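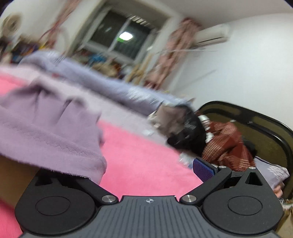

Known problem: the left finger goes missing

Hi, I'm Yichen Li, and I look after the bedroom part of the Yaman recordings. This page used to be a cheerful little README. Then in June the folding policy we trained on this data tried to close on a blanket and kept squeezing long after it should have stopped, and now it's mostly a page about that.

Short version: when soft cloth drapes over one side of the gripper, the fingertip disappears from view, and our width estimate goes bad. The label file doesn't say so. It just carries on with a number that looks perfectly fine!

In the sample at the top, the mauve fabric hangs over the left side and covers that fingertip completely, while the right pad with its blue-purple face is out in the open. Our script found one finger and guessed the other by mirroring it. That's a decent guess on a rigid box and a terrible one on bedding (ask me how many evenings I spent blaming the motor instead).

What's in the release

1000 episodes from homes in Lederia and Liltovton, all done with the hand-held gripper. Of those, 622 involve cloth of some kind -- blankets, clothes, pillowcases, the lot. Rooms are left as people live in them, so expect full beds and busy corners. Some are shot at night, and there's plenty of motion blur.

What went wrong on the arm

The policy learned that a hidden finger means "nearly closed, keep going." On the arm at Ledport it pulled a blanket tight, the current limit didn't trip, and the wrist mount cracked. I hit the stop button myself. No one was hurt, but my hand was closer to that blanket than I like to remember.

What changed in version 2

Every time step now has a finger_seen flag, one for each side. If either one is false, the width is left blank and nothing gets mirrored. Blurry time steps get a separate flag, so please don't lump the two together. I did that at first and threw out a lot of good data.

Before you run anything trained on this

Set a force limit on the arm itself -- don't count on the policy to learn one. Keep your hands out of the cloth while it's moving. If you're still on version 1, drop the width column for the cloth episodes or rerun the labels with the new script.

Still broken

In 7 episodes the flags flip back and forth when dark fabric sits against the black housings. They're listed in flicker.txt, and I skip them in training. If you find more, send me the episode name and the time step and I'll add them to the list.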